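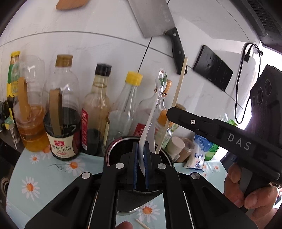 Gholamreza Jafarzadeh asked whether the 1157 kitchen demonstrations were enough to say anything about two-handed work, or only about single pick-ups. The group agreed to report the two separately.

**Results – Statalura, kitchen set**

- Policy trained on hand-held gripper data only. Tested on utensil pick-up, 36 trials per condition.
- Thin handles are still the weak point. Most failures were a slip after the fingers closed.
- Adding the second wrist view helped when bottles stood close behind the target. Nel wants the run repeated with a new seed before it goes in the draft.

**Method**

- Demonstrations shorter than 4 seconds will be dropped from training.
- Jutach labels to be checked again – nearly 5 percent have the left and right grippers swapped.

**Actions**

- Gholamreza: split the results table.
- Nel: repeat run, numbers by the end of March.

Closed at 3:40.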